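Serodia Long Table – Black

I built the first Serodia for Abena Amoah, who wanted somewhere to feed nine cousins and still have room for the rice. She got her table, and then everybody else wanted one!

It ships flat from our shop in Horcombe, stands 30 inches tall and goes together with the 5 bolts in the bag (plus a hex key, so put yours away). I wipe mine down with a damp cloth and dish soap – no polish, please, it leaves streaks.

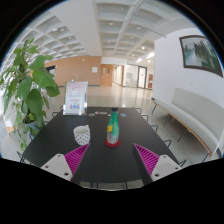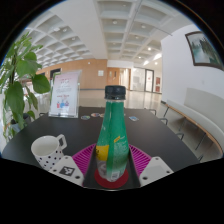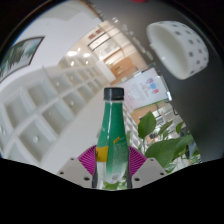
Black top, with a green bottle.

Legs come separately if you're replacing a set. Order by September and Comfort Issahaku will get yours into the fall batch. Matching Antwi bench is 36 inches long, sold singly.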